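Print this page | E-mail this page

Unit 2: Grasp planning for thin objects

Aim for the mid-shaft. The planner scores 30 candidates per cycle and drops any whose closing path hits a neighbor.

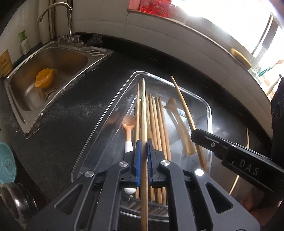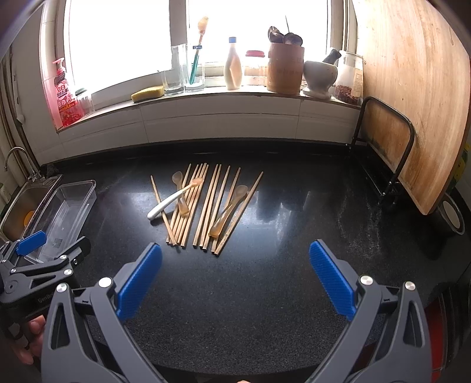

Chopsticks in the tray (first) and on the counter with spoons over them (second).

Crossed items often merge into one mask. Split by axis direction before scoring. Log rejects in Skelora.

Comments (2)

Is the axis split done in 2D?

Yes, then lifted to depth. See Ferraro notes, p. 27.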